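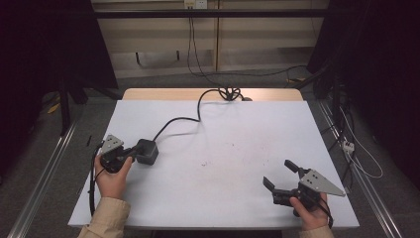
Home Forums Kitchen & Garden Members Help
Search this forum Keywords Go

Sourdough in a cold house
Started by Brunello De Luca, 12/21/21

brunello_dl
Hello all, I've been baking the same plain white loaf since March and was getting quite proud of it, but the kitchen has dropped to 18 degrees and the dough just sits there sulking. I've left it overnight, I've wrapped the bowl in a bath towel (my grandmother swore by this) and I still get a tight, heavy crumb with one great cave under the crust. Do I need more starter, or more patience?

umness
Patience, my dear! A cave with tight crumb round it is nearly always dough that went in too early. Mine takes all day at this time of year and I've stopped looking at the clock. Wait till it wobbles when you nudge the bowl, then shape it.

Skiteck67
I don't agree with waiting all day, sorry umness. If the starter itself is cold and sleepy you'll be waiting till bedtime and end up with something very sour. Feed it twice the day before, use warm water in the dough, and put the bowl in the oven with only the light on. Do check how warm it gets in there though, as mine gets hotter than I'd like with the door shut.

umness
Well, I like it sour! But fair point about the feeding, I do forget that not everyone bakes as often as I do and keeps a lively pot going.

huneck_hill
Could be the flour too, Brunello. I changed brands in the autumn and had bricks for a fortnight before I worked it out. A spoonful or two of rye in the starter perked mine up no end.

brunello_dl
Thank you all, you are kind. I have half a bag of rye left over from some biscuits, so that's going in tonight, and I'll try the oven light as well. Skiteck67, do you cover the bowl in there or leave it open?

Skiteck67
Covered, always. A plate on top will do, or it gets a skin on it.

Page 1 of 1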